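June 4, 2021

Raelene has been after me for weeks to make up my mind about the Fimitz kit, so today I finally sat down with the quote and a pot of coffee and told myself I would not get up until I had an opinion (I got up twice, once for toast). They want $400 a month for the starter package, which gets us the two marker gloves, the hand-held gripper and the software to turn it all into something a robot arm can learn from. For a little outfit like ours in Nelldale that is real money, and I keep going back and forth on it.

We are on striped laundry this week, which I have grown oddly fond of.

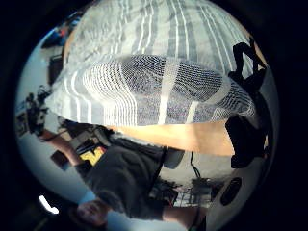
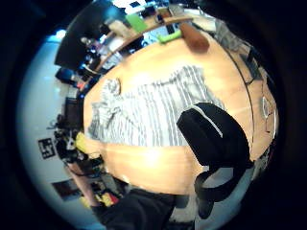 Gloves on, same gray and white stripes:
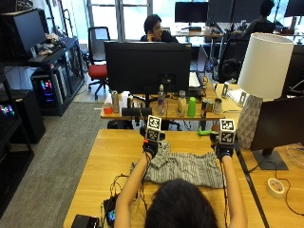
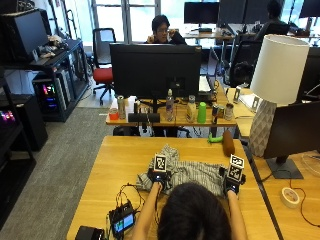 What I like best, and I told Traian so on the phone, is that Buppha learned the whole setup in one morning with only the booklet to go by, and she is no more technical than I am. The gloves are snug, though. Merle has big hands and came away grumbling, and I do wish they sold a larger size without making you wait until October for it. The software I'm less sure of. It saved 75 takes for us and then asked me to name every single one, and by the end I was typing things like "shirt again" and "shirt, oh dear."

Nosipho at Umanstead was kind enough to write me back a long letter, bless her, and says their people kept the gripper and sent the gloves back. I'd have guessed the other way around! We have 14 days left on the trial, so I think I'll ask for a price on each part by itself and see how they take it. Must also remember to call Raelene before supper, and to buy more coffee.

2 comments
14 shares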